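Tuesday, November 24, 2020
By Mitiku Asfaw

Farbridge robotics club goes shopping for bags

I went along to the Farbridge robotics club last week expecting wheels, wires and a bit of shouting, and I did get the shouting. What I hadn't bargained for was an evening spent almost entirely on bags. Flat ones, folded ones, green, yellow, purple and orange-red ones, all sitting on a white metal shelving unit and waiting to be picked up, turned about and put back.

The club is getting ready for the Narell Challenge in May, when student teams have to build a machine that can sort soft goods on a shop shelf. Soft is the tricky word there. A box stays the shape it was when you last looked at it, but a bag flops, creases, slides off its neighbour and generally does as it pleases (I have a cupboard at home that proves the point).

Farbridge have entered a robot called Medve, which two of the older students named before anyone had drawn a single part of it. Medve has two arms and a camera up top where a head would go, and at the moment it knows very little about bags. So the students are teaching it by showing it. They record short clips of the job done by hand, from head height, and each clip gets labelled with what was picked up, which hand did what and where the thing ended up.

They have 660 clips so far and want 1,000 before the Christmas break. I asked if that was a lot and got a long answer from several people at once, which I think came out as "yes, but not really". Of the ones already done, 218 have been checked by a second student, and the rest are waiting in a shared folder that everyone seemed keen to leave to someone else!

The checking is slow going. You watch a clip, you read the label, you decide whether the two agree, and then you do it again. I had a try and was told off for calling orange-red "red". Fair enough - if the labels wander, so does the robot.

There was a proper argument over corners too. One half of the club wants every bag held the same way, one hand low and the other at the opposite top corner, so that Medve sees a nice flat shape each time. The other half says shops aren't like that and the robot ought to see bags grabbed any old how. They settled on doing both and marking which is which, and then somebody passed round the biscuits, and I stopped taking notes for a while.

I liked how little of the talk was about winning. Stasgate, the college that took the top prize last time, has a bigger workshop and a much longer sponsor list, and the Farbridge lot were quite cheerful about that. They mostly wanted to know how Stasgate had got their gripper to let go of thin fabric without dragging the next piece along with it. A letter has been sent to ask. No reply yet, but they live in hope.

Medve itself spent the evening under a dust sheet with one shoulder off. The joint had been sticking, and the new bearing was still in the post. The plan is to have both arms moving again in time for the first shelf test, which will use just the green bags to start with and bring in the other colours once those are going well. Folded cloth comes after that, and then the plastic-wrapped things, which everyone is dreading a bit as shiny wrapping plays havoc with the camera.

I did ask what happens if the robot simply never gets the hang of it. "Then we'll have a very well-labelled set of bags," one of the younger members told me, and went back to her typing.

Club nights run through the term and there are 30 students signed up, though places for next term are open now. You don't need to know any coding. You do need a fair amount of patience, and a willingness to handle the same bag over and over while a friend tells you your thumb is in the way. Parents who want to see how it's all coming along can join the online open evening, and the link will go out with the next school newsletter.

I'll be back in the spring to see whether Medve has got its shoulder back, and to find out if Stasgate ever wrote. In the meantime, the recording goes on, one bag after another, with a green one held up at the shelves and the yellow and purple ones still to come off the pile.
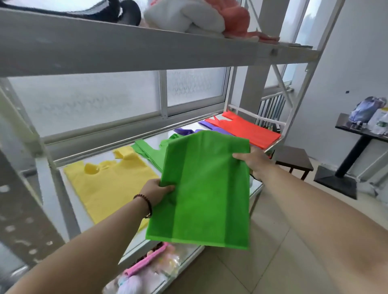
Related items

Narell Challenge: rules and entry dates for student teams
Stasgate team on their winning year
Medve gets its arms: a visit to the Farbridge workshop
Coding club looking for spare laptops

Last updated: Tuesday, 4.15pm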